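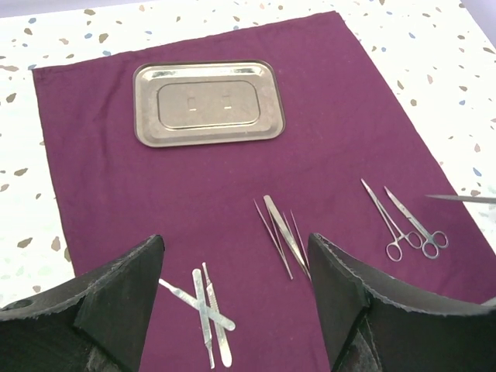 4. Setting up a metals account for futures orders

Applies to Surkari Desk, release of Friday, August 5, 2022. Complete section 3 (user rights and passwords) before starting. The steps below require the Account Manager role.

4.1 Create the account

1. Log in to Surkari Desk and open Accounts > New.
2. In Account type, select Metals – futures. Do not select Metals – physical. The type cannot be changed after the account is saved.
3. Enter the clearing firm code exactly as it is printed on the clearing letter. Trerkent codes end in a letter. Tedesco codes do not.
4. In Base currency, choose the currency in which margin is paid. Contracts quoted in another currency are converted at the daily rate shown under Rates.
5. Click Save. The status line shows PENDING until the clearing firm confirms the account.

Note: Orders can be drafted while the account is pending. They stay in the Draft tab and are not sent when the status changes to ACTIVE. Each one must be released by hand.
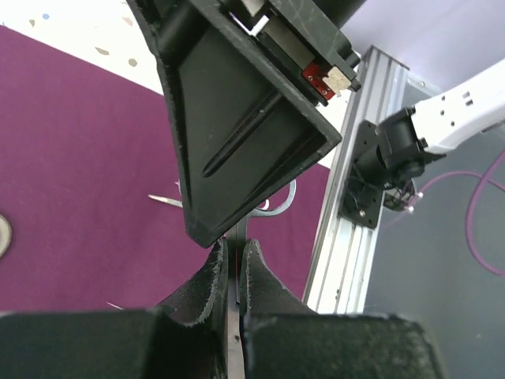

Figure 4-1. Scissors and a purple cloth

4.2 Set order and position limits

1. Open the account and click the Limits tab.
2. In Maximum order size, enter the largest number of lots allowed in a single order. The default is 100.
3. In Price band, enter the largest distance allowed between the order price and the last traded price, as a percentage. The default is 5.
4. In Second approval, choose On or Off. With approval on, any order above the maximum size is held until two users with the Approver role have released it. With approval off, the order is rejected.
5. Click Apply, then log out and back in. Limits are read at login.

Caution: An empty field in the Limits tab means no limit. It does not mean zero. To block trading in a contract, clear its box in the Contracts tab.

Caution: The price band is checked when the order is entered. Resting orders are not checked again when the market moves. Review resting orders after a trading halt, a suspended contract or a change to the exchange's own daily limits.

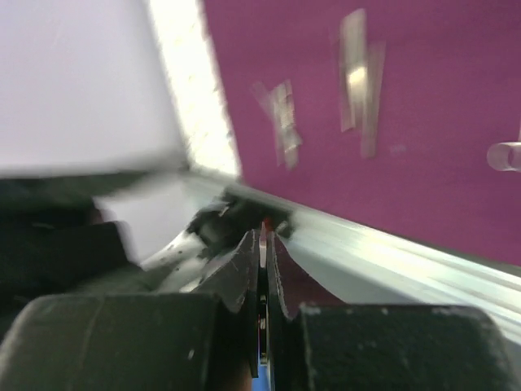 Figure 4-2. Clear tape on a magenta surface

4.3 Connect the price feed

1. Open Feeds > Add and select the Nollthorpe gateway.
2. Paste the feed key. Leading and trailing spaces are not removed and will cause error F2 (key not recognized).
3. Select the contracts to receive. Nickel, zinc, tin and lead are listed under Base. Aluminum has a separate entry for each alloy.
4. Click Test. A green mark is shown when a price has been received for every selected contract. Outside trading hours the test returns the last closing price, marked C.
5. Click Start.

Note: Contract months are added to the list when the exchange opens them. If a month is missing – October is selected but not shown, for example – click Refresh list before contacting support.

If the feed stops, the last price stays on screen and turns gray. Gray prices are not used in the price band check, and new orders in that contract are held until the feed returns. To cancel resting orders during a feed stop, use Orders > Cancel all in contract. Cancel requests do not depend on the feed.

Continue with section 5, Margin reports.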